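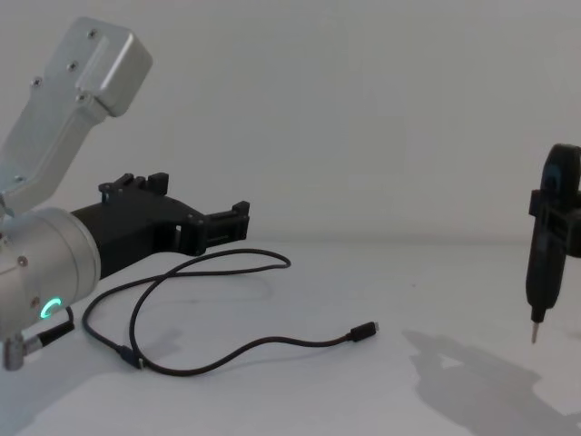 有读者在上一篇文章底下留言,大意是:公差标注宁严勿松,反正供应商做得到,多写一个零又不用多花纸。留言还说,图纸上写得松,到货只会更松,这是采购干久了的人都懂的道理。

这种说法在设计部门和采购部门都有市场,我在两边都听过。它的前半句在某些零件上成立,后半句把图纸当成了谈判筹码。本文讨论的是后半句。

先说公差的定义。公差是允许尺寸变动的范围,由功能决定,写在图纸上供加工和检验双方共同遵守。一个孔标注正负0.1毫米,意思是在这个区间内任何一个值,装配和使用都能接受。如果设计者心里能接受正负0.1,纸上却写正负0.02,图纸便有了两套标准:一套写出来,一套在设计者脑子里。检验员只看得见写出来的那一套。

于是出现常见的流程。零件到货,超出正负0.02,检验判不合格,开单,送设计部门评审,设计者看了一眼,签"让步接收"。单据归档。下一批照旧。

我经手过一份让步接收单的汇总,来自Mivham的一条支架产品线。一年之内进货检验开出595张不合格单,多数是尺寸超差,其中绝大部分最终让步接收,没有返工,也没有挑选。后来翻对应的装配记录,没有找到由这些尺寸引起的装配问题。换句话说,那些公差没有起过作用,起作用的是签字。

让步接收的直接成本不难算:检验员的复测时间,评审的时间,零件在待处理区占的库位。间接成本难算一些,但更大。供应商看到超差的零件总能放行,就会把图纸上的数字当作参考值。等到某一个尺寸真的要紧,比如轴承座的内径,供应商没有办法从图纸上分辨出来,因为图上所有尺寸都一样紧。标注失去了区分能力。留言里说"写得松,到货更松",我观察到的次序相反:先是全部写紧,然后全部放行,再然后要紧的那个也松了。

再说价格。加工成本与公差的关系不是线性的。在一般的铣削件上,从正负0.2收到正负0.1,多数车间不会改报价,工艺能力本来就覆盖得到。再往下收到某一点,工序要变:一次装夹改两次,铣改磨,常温测量改恒温测量,抽检改全检。报价在这些点上跳。跳点的位置因设备而异,因材料而异,设计者坐在办公室里通常不知道它在哪里。

Flallham做过一次对比询价,同一个盖板,两版图纸,区别只在四个安装孔的位置度。宽的一版按3,000件起订报价,严的一版,供应商要求另做一套夹具,并且加三坐标全检。盖板用螺钉固定,过孔留的间隙足够吸收两版之间的差别。严的那一版没有下单,不过它在图库里存了几年,其间被三个衍生型号引用过。图纸的错误会遗传,这一点比单次多花的钱更值得注意。

过严的标注从哪里来?据我所见,主要有以下来源。

最常见的是复制。新零件从旧零件改来,尺寸改了,公差没有改。旧零件可能是一个精密配合件,新零件是一个外罩,标题栏里的未注公差等级原样带了过来。

其次是软件默认值。不少三维软件出图时小数位数与公差挂钩,三位小数对应一档,两位小数对应另一档。绘图者为了版面整齐把小数位统一成三位,等于把整张图的公差收了一档,而他本人未必意识到这是一个技术决定。

还有一类来自事故。某年某批次因为一个孔偏了停线,事后整改措施写"收严公差",于是整个系列的孔都收严。停线的真实原因可能是基准选错了,零件按A面加工,按B面装配,孔相对A面是准的。这种情况下收严数值没有用,误差出在两个面之间。我见过一份整改报告,公差收了两次,基准始终没有动,第三次停线以后才有人去量A面和B面的平行度。

基准问题值得多说几句。很多关于公差松紧的争论,拆开来看是基准的争论。坐标式标注把尺寸一段一段链起来,12个孔排成一列,每段给正负0.1,首尾两孔之间的累积误差在最坏情况下可达正负1.1。设计者发现末端对不上,便把每段收到正负0.02,累积降到正负0.22,代价是每一个孔都按高价加工。改成从同一基准出发标注,或者直接用位置度,每个孔的允许范围可以放宽,末端反而受控。需要改动的只有标注方式,一个熟练的绘图员半小时可以完成。

统计方法也在这里。最坏情况法假定所有零件同时处在极限位置,对于环数少的尺寸链,它简单可靠。环数一多,它得出的单件公差往往小到不经济。均方根法假定各环相互独立、过程居中,结果宽得多。两个假定都需要验证,尤其是居中。刀具磨损会让一整批零件偏向同一侧,这时均方根法会偏乐观。Alaoui的工艺组有一条内部规定,我认为比较合理:使用均方根法的图纸,必须附上供应商最近2,000件的过程数据,没有数据就退回最坏情况法。这条规定刚实行时抱怨很多,主要来自拿不到数据的人。

有人会说,收集过程数据是大厂的事,小厂没有这个条件。这个反对意见有一定道理。Bonusex规模不大,外协供应商更小,有的连三坐标都没有。他们的做法是只挑关键尺寸收数据,每张图不超过三个,其余一律走未注公差,并在图上把等级写清楚。关键尺寸由设计和装配一起定,定不下来的不算关键。收数据用的是普通卡尺和一张表格,表格每月寄一次。精度有限,但足以看出过程有没有偏。

另外有几类情况,我同意标注应当严,甚至比功能分析得出的再严一点。密封面,轴承配合,光学定位面,以及一切失效后不能在现场发现的尺寸。这些地方的余量是有意留的,应当在设计文件里写明留了多少、为什么留。写明以后,余量可以被后来的人审查和调整。没有写明的余量,后来的人只能照抄,或者凭胆量去改。

回到那条留言。"供应商做得到"说的是加工能力,图纸公差说的是功能需要,两者之间有一段距离,这段距离是过程能力指数的来源。按供应商的能力上限去标注,等于主动把这段距离压到零,正常波动也会变成不合格。设备再好也会有这样的结果。

至于多写一个零不多花纸,纸确实没有多花。不合格单用的是另外的纸。

实际操作上,我的建议很有限。出图前把每一个带公差的尺寸过一遍,问超出以后会发生什么,答不上来的先改成未注。每年一月把上一年的让步接收单按图号排序,排在前面的图纸拿出来重审,该放宽的放宽,换版。放宽需要有人签字,而放宽以后出了问题,签字的人要负责;维持原样则不需要任何人签字。多数图库里的过严标注就是这样留下来的,这属于管理上的责任分配,改图纸解决不了,要改的是换版流程里谁签、依据什么签。

下一篇写形位公差里的最大实体要求,以及为什么检具设计应当和零件图一起出。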